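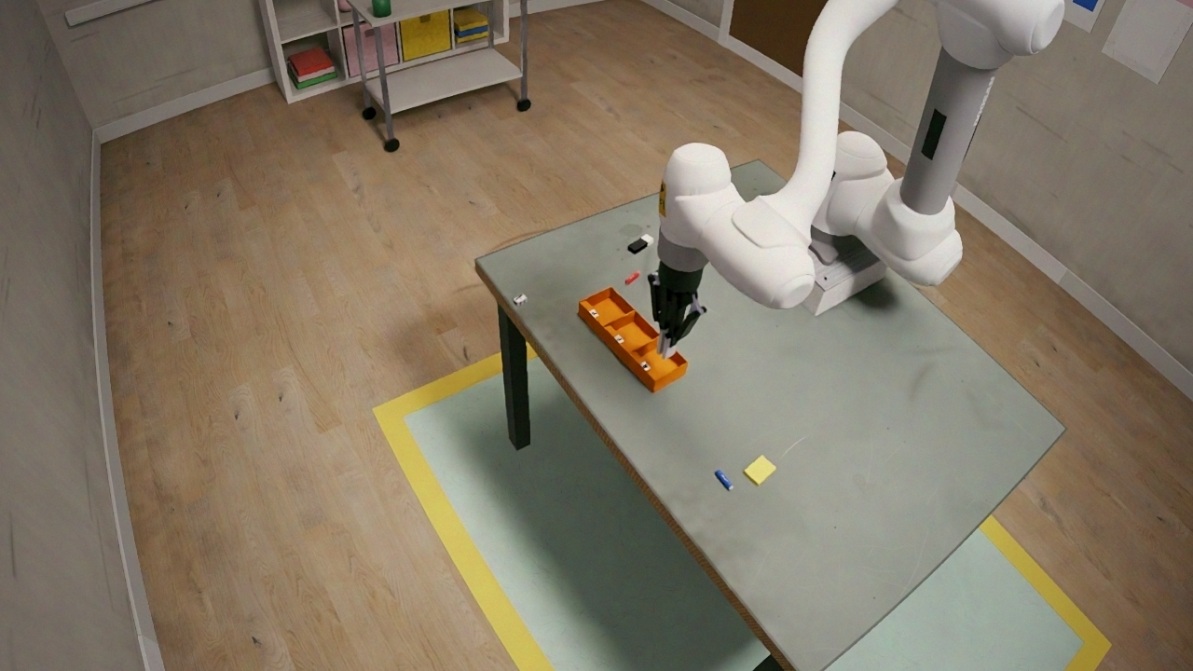
Jumilham Torkora Field Watch

The Torkora is a hand-wound field watch made for daily wear. It was drawn by Nadhirah Yeoh, who joined Jumilham as a case designer and now directs the company's range of three-hand watches. The Torkora replaces the earlier Dabbas model and shares no case parts with it. Straps from the Dabbas will fit.

Case and crystal

The case is brushed stainless steel with a narrow polished bevel along the upper edge of the lugs. The crystal is sapphire, slightly domed, with an anti-reflective coating on the inner surface only. The crown screws down and is signed. Owners are asked to check that the crown is fully closed before the watch is worn near water - the stated rating does not apply when it is open.

Dial and hands

Three dial colours are offered: slate, bone and dark olive. The numerals are printed in two passes, and the hour markers carry a pale green luminous compound. There is no date window. The seconds hand on the bone dial is blued; on the other two it is painted white.
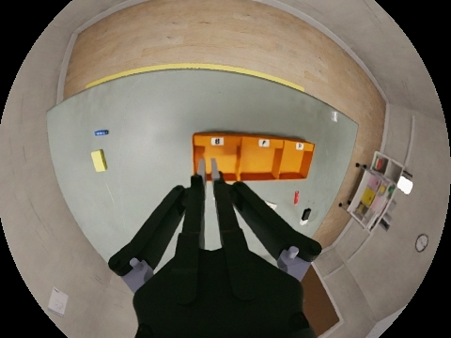 The minute track has been moved outward compared with the Dabbas, so that the tip of the minute hand reaches it fully. This change was requested by a number of retailers and by Ghada Saab of our service department, who had recorded frequent comments from owners on the subject.

Specifications

Case diameter: 34 mm
Case material: stainless steel
Crystal: sapphire, domed
Movement: hand-wound mechanical, Jestton calibre
Power reserve: over 80 hours
Water resistance: 12 bar
Strap: vegetable-tanned leather, quick-release bars
Dial colours: slate, bone, dark olive

Movement

The Jestton calibre is assembled and regulated in our own workshop. It is wound by the crown at its closed position once unscrewed, and the time is set at the first click. Winding should stop when firm resistance is felt. The balance is stopped when the crown is pulled, which allows the watch to be set to a time signal.

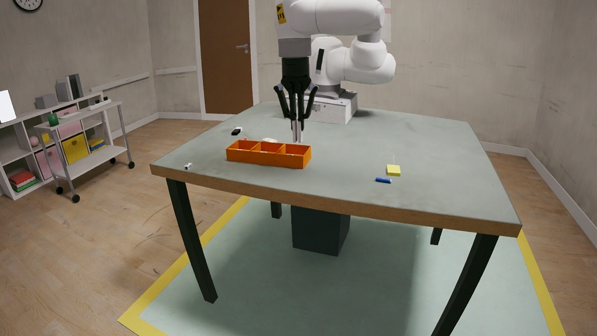 Each movement is regulated in four positions before casing and again after it. The results are written on the card supplied with the watch, together with the initials of the watchmaker responsible. Please keep this card, as it must be presented with any warranty claim.

Servicing and warranty

The Torkora is covered by a warranty of 4 years against defects in materials and workmanship. The warranty does not cover the strap, wear to the case finish, or damage following work by an unauthorized repairer. Routine servicing may be booked through any Jumilham retailer or directly with the workshop.

Ordering

Orders for the slate and bone dials are accepted throughout the year. The dark olive dial is produced once a year and orders for it open in January. Enquiries about engraving, replacement straps and trade accounts should be addressed to Florencia Retamal, Customer Orders. The case back can be engraved with up to two lines of text - engraved watches cannot be returned for exchange.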